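Maglaya Community Orchard – progress report, December 2022

Hello again, and sorry this is landing a bit later than the last one. I've been trying to get the winter pruning started before sitting down to write, which in hindsight was the wrong way round, as my hands are now so stiff I'm typing with about three fingers.

You asked me to start with the trees, so. All 48 are in the ground and staked. The apples and the damsons look well, the pears less so. We lost two of the pears in the August dry spell, both on the top terrace where the soil is thin and the hose only just reaches. Girnico replaced them under their guarantee and even threw in a roll of tree guards, so the planting line hasn't moved. I've put the new ones lower down, next to the old wall, and mulched them as thickly as I dared.

The water tank is the big change since my last report. The one from Sternix came with the wrong fitting for our downpipe (I rang them, they were lovely about it, the right part still took eight weeks) but it's been filling properly ever since and we haven't touched the mains supply this autumn. I'd budgeted for a pump as well. Having tried it both ways I think we can do without for another year – the slope does most of the work if you open the tap fully and walk slowly. I'd like to move that money over to paths, if you're happy with that. The bottom gate turns into a bog as soon as it rains, and anybody with a pushchair has to go the long way round past the compost bays.

Visitors next. The open afternoons have been a real pleasure and I wish we'd started them sooner! Our best one was the apple pressing, when we got through 100 bottles and ran out of lids before we ran out of juice. People were filling jam jars and going home with them upright in bike baskets. I've asked for more lids next time, and a second sieve, as the first one clogged all afternoon and I spent most of it at the sink.
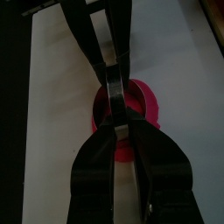

The school sessions carry on through the winter, indoors when it's foul. We've done seed saving, leaf rubbings and a rather chaotic morning on worms. The teachers would like something on grafting in spring, and I've said yes, though I'll need to find safer knives than mine.

Two things haven't gone to plan. The noticeboard is still flat in the shed, as the posts we were given turned out to be too short for the slope. And the Zirberg plums, which I talked up so much in the application, won't be ready to lift from the nursery until next winter. I've kept their spot clear and sown it with clover for now.

Spending is in the usual spreadsheet. We're slightly under on tools and slightly over on compost, and the gap between them is small enough that I haven't moved anything. Could you let me know about the path money by the end of January? The chap with the digger is booking up and I'd love to get him in before the ground softens again.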